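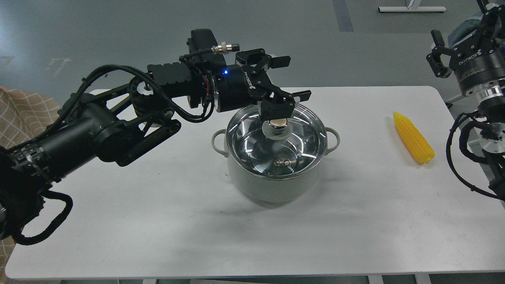
Most product data systems are bought after something has gone wrong. At Clurko, a cookware parts maker in Keltdale, it was a shipment of lids cut to an old drawing. The drawing had been replaced in August, but the shop floor was still printing from a folder on a shared drive, and the new version sat in an engineer's inbox. A clear glass lid on a light gray-green pot looks like a simple product. On paper it is a glass blank, a rim, a knob, a fastener, and a stack of drawings that all have to agree on one diameter. When they don't, the mistake usually shows up at final fit, where it costs the most.

Younes Samir was running the design office at the time. He had 3 CAD seats, two designers and no record of who had changed what. "We had files called final, final new, and final use this one," he says. "Everyone knew which was right until somebody went on vacation."

The company looked at several packages and settled on Piltell, mainly for the way it handled revisions. A part can't be released until a second person has signed it, and once it is released the older version drops out of search. The designers could keep their existing CAD program.

The first plan was to move everything over in 30 days. It took 91. Most of the extra time went into part numbers. Purchasing had its own list and engineering had another, and the same screw could turn up under four names. Samir ended up giving one of his designers nothing else to do for a month.
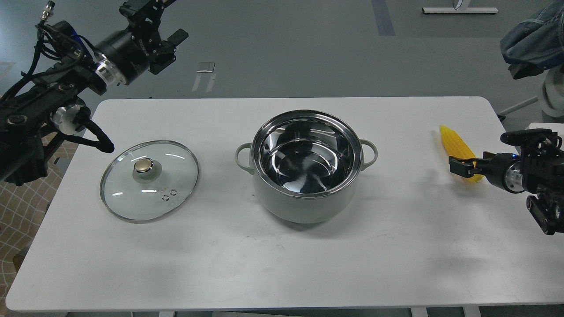
Hawi Mekonnen came in from Mansour, the consulting firm that handled the rollout. She has seen both good and bad ones, and she thinks the software gets too much of the credit and too much of the blame. In her view the trouble starts when a company copies its paper habits into the new system without looking at them first. Clurko's old change form had six signature boxes. Two of the people named on it had left the company. The new one has three boxes, and changes that used to sit for weeks now go through in a few days.

Some things still don't work well. The link to the accounting system drops out and has to be restarted by hand. Large assemblies open slowly – anything over 100 parts is a good time to get coffee. The shop floor asked for bigger text on the viewing screens and is still waiting for it.

Samir would buy the system again, but he would clean up the part list before signing anything. The next job is getting outside suppliers onto the same drawings. Two have agreed to log in directly, and the rest still want a PDF by email.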